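Home / Newsletter / July / Territories and Status

BURKANO DISTRICT ORDER: WHAT THE REVISED TEXT CHANGES

By Ysaline Chauvin

The revised Burkano District Order came into force at midnight at the start of July. It replaces the interim order under which the district had been run as a separate administrative unit, with its own council but no seat in the Jambridge assembly. This item covers the main changes and the points still open. 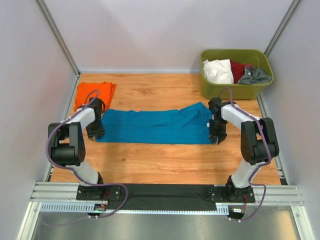
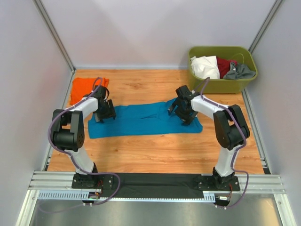

Two arms and a length of fabric on the work surface.

Legal status. The interim order called Burkano a "special area." The new text drops that term and uses "administered district" throughout. The change matters because the Jambridge public finance law refers to administered districts by name and never mentioned special areas. Burkano therefore falls under the ordinary budget cycle for the first time. The order does not say that the district is part of Jambridge, and Article 2 repeats the old wording that its final status is "reserved."

Saengthong, which also claims the district, has objected to the change. Its note argues that applying domestic finance law to reserved territory settles the question in practice. The Jambridge reply is short and cites Article 2 without further argument.

Council powers. The council keeps its 36 members. It may now pass laws on local roads, primary schools, markets and forestry. Under the interim order it could only send proposals on these subjects to the governor, who was free to ignore them. The governor may still return a bill once, with written reasons. If the council passes the same bill again by a simple majority, it becomes law after 41 days. Minerals, river water, customs and the border posts remain with the Jambridge cabinet. Article 19 allows the cabinet to move further subjects to its own list by notice, and that notice does not need council approval. Members from the northern valleys voted against the order on this point.

The Bosport road. Most of the interest outside the district concerns the freight road from Bosport, which crosses Burkano for 191 kilometers before reaching the Saengthong line. Lenders to the road project had asked for a clear statement of which courts would hear land claims along the route. Article 27 gives these cases to a district land court, with appeal to the high court in Jambridge. Claims already filed with the governor's office are to be transferred. The order sets no deadline for the transfer, and the land court has no registry yet.

Payment for land taken for the road is set at the value on the day of notice. Grazing rights held in common are listed as a form of property in the schedule, but no method of valuing them is given. Under the interim order such claims were paid at a flat rate per household. It is unclear whether that rate still applies until a new one is published.

Taxes. Residents have paid no income tax to Jambridge up to now. The order keeps the exemption in place for two budget years and then leaves the matter to the assembly, where the district has no vote. The council's request for observer seats was not taken up in the final text.

Residence. Article 31 lets persons from outside the district buy land after ten years of residence. The earlier rule barred such sales entirely. The draft shown to the council in spring had a longer period, and the minutes do not record who asked for the shorter one.

Pending: the rules of procedure for the land court, the new grazing rate, and the text of the Saengthong note in full. The schedule to the order has been printed in the Jambridge gazette, although the maps listed as Annex C were missing from the copy consulted for this item.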